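Jurkard Software Group
Release notes for Pastska 4, our perception and planning stack for two-handed work. A short thread for teams who build on it. 1/9

The main change is in the grasp planner. Version 3 scored each candidate grasp for one hand at a time. Version 4 scores pairs, so the hand that steadies an object and the hand that does the work are planned together. 2/9

Planning time on our reference machine is now 207 milliseconds per pair, measured over 2577 recorded episodes. Teams running the old single-hand scorer can keep it with the flag legacy_score. The flag will be removed in August. 3/9

Thin and see-through objects remain the hardest case for the depth module. We have added a second pass that fits a line to color edges when depth returns are missing. It is off by default – please read the tuning page before turning it on. 4/9

The Domurico log viewer now opens Pastska files directly. Hand pose, jaw opening and both planner scores share one timeline. Files longer than 700 seconds are split on load, and the split points are stored with the file. 5/9

Time sync has been rewritten. Dropped packets used to shift the jaw signal against the video without any warning. The new Mtshali clock service marks each gap, and the exporter refuses a file with unmarked gaps. 6/9

Containers with hinged lids are a new task family in this release. The planner treats the lid as a separate part with its own keep-out region, and the holding hand is scored on how well it leaves the opening clear. 7/9 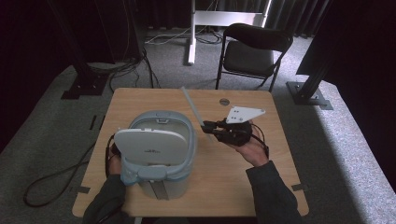 Left hand on the container, lid up; right hand on the gripper, with a thin translucent rod near the jaws. 8/9

Known issues: the lid region is sometimes lost when the holding hand covers the hinge, and the viewer is slow with more than 1450 markers on one track. Fixes for both are planned for 4.1. Please file reports through the tracker, with the log attached. 9/9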